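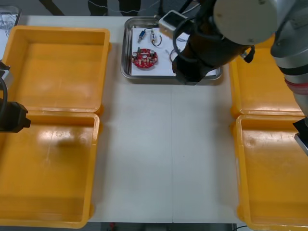
*Imogen Tarrish*

Handout 5, Machines and Chores, Stadton evening course. Revised 14 February 2025.

We finished last time on dishwashers and washing machines, which do a chore by changing it into a different one. Now for the harder sort, where the machine has to take the job as it finds it! Sorting parts is a lovely case. One steel tray lined with paper, four yellow bins, two arms, and a handful of bits that a new starter on a shop floor would learn before the first tea break.

Look at what the bits are like, though. A circuit board is stiff and keeps its shape, so a grip planned in advance has a fair chance. A wire loop lies differently every time it is put down, and a harness is worse: pull one strand and the rest comes too, or doesn't.

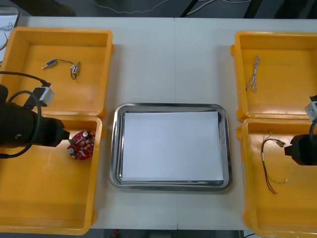 ## Can they do it yet?

Partly, and I find the "partly" thrilling. Known parts, good light, no hurry: yes, quite often. For the reading exercise, take the Uvby sheet (353 attempts at one cable, 195 clean placements) and work out the success rate before you read the comments. Then ask what rate you would accept from

- a machine filling a bin for a person to check
- a machine laying your table

Shiny surfaces deserve a paragraph to themselves. Glare on a smooth bin wall can hide an edge or suggest one that isn't there,

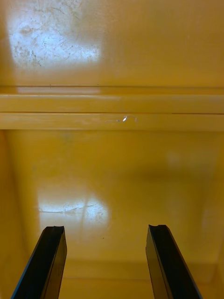

and the same goes for steel sinks, glazed plates and wet worktops, so the trouble follows us straight home to the kitchen. Try the Kokside worksheet with this in mind. In March we do laundry, my favourite!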